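Do I need a guard round a cobot that only does light pick and place?

Asked by Morsy, 14 replies hidden

We're setting up a small arm on a pedestal for handling soft stuff, flowers and groceries mostly, and my manager reckons "collaborative" on the box means we can skip the paperwork. I've got it capped at 400 mm/s and the bench is in a walkway. Am I fine?

Jintana Wongsuwan
Oh, I've had this argument so many times! The arm on its own isn't the thing you assess, it's the whole job: arm, gripper, whatever it's holding, the table, and the people wandering past. Read ISO 10218 and ISO/TS 15066 before you switch anything on for real (your library might have them, they're pricey). And do look hard at the gap between the fingers and the tabletop, that's where hands get squashed.

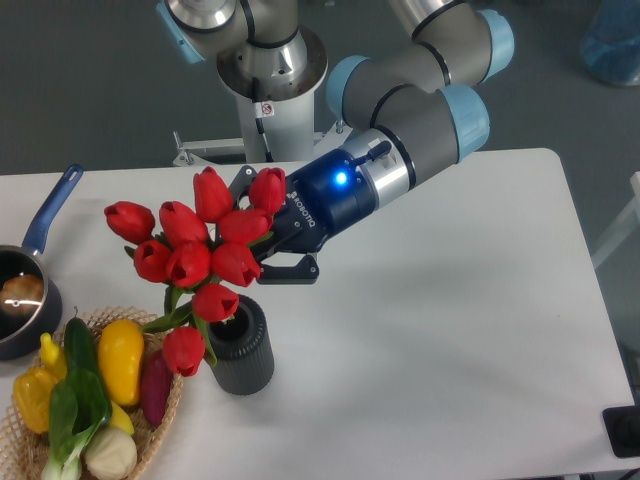

Does the risk assessment need doing again if I only change the gripper fingers?
Go back over it, yes, and write down what you changed. New fingers can mean new edges, a different grip force and a different reach, so the old contact measurements may not hold. Mine took 70 minutes second time round, mostly tea.

Also, move it out of the walkway if you possibly can. Tape on the floor gets ignored by lunchtime in our place.

Duso
just turn the speed down, we run ours at 169 and never had a problem

Prokon
@Duso speed is only part of it, a slow arm can still trap you against something. Check your stop button is reachable from both sides too.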